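**Flondside Work Table, Series 3**
Supplied by Jumadier for schools, repair rooms and small workshops

The Flondside work table is intended for light assembly, sorting and bench repair. It is sold as a single top with a separate leg set, and the two may be ordered together or apart. Existing Flondside legs from the previous series will accept the new top without an adapter.

The top is finished in a pale white-gray throughout the range. The color was selected following requests from customers who handle small fittings and found them difficult to locate on darker benches. Other colors are not offered for this series.
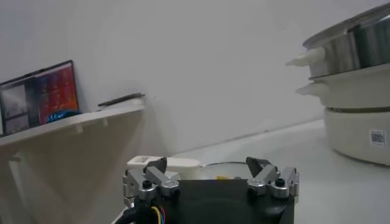
Jumadier recommends that the table be placed with its long side against a wall and fixed with the two brackets included in the leg set. The brackets are concealed once fitted. Where the wall is painted in a similar shade, the joint at the back reads only as a faint darker line, and the working area remains visually quiet. A thin silver wire or a small yellow item left on the surface can be picked out against it. The smooth surface should be wiped with a soft damp cloth; abrasive pads will mark the finish and are not covered by the warranty.

**Ordering information**

| Item | Detail |
|---|---|
| Catalog number | 396 |
| Top and leg set | Packed in 3 cartons |
| Replacement bracket kit | Part 131 |
| Finish | Pale white-gray |

Customers replacing a Pimau bench should note that the wall brackets are not interchangeable – the old fixings must be removed before installation begins.

Deliveries to the Bansal depot are accepted on weekday mornings. Orders received before the end of April will ship with the current leg set. Later orders will include the revised set, which has adjustable feet.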